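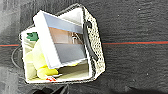
How does a robot learn to pack a bag?

You learned by watching a grown-up, then squashing the bread a few times. Robots learn in much the same way, only they squash more bread.

At the Tulow lab in Grastham, Yae Hoshino steers the robot's arm by hand while a small camera near its gripper records everything. She did this 457 times. She says her dreams are now mostly bags.

A computer program then studied the recordings, looking for patterns: when Yae's hand moved left, what was the camera looking at?

Next came the test. The robot had to put a soft toy into a bag it had never met. Soft toys are tricky. They bend, and they never bend the same way twice.

With only one camera, far off, the robot managed 9 tries out of every 100. With a second camera by the gripper, it managed 87. Up close, it could see past the rim and down into the bag.

Genji Oshima wants to try eggs next. Yae has asked him to wait until December, and to bring his own mop.

Words to know
Gripper: the part of a robot that grabs.
Rim: the top edge of a bag or a bowl.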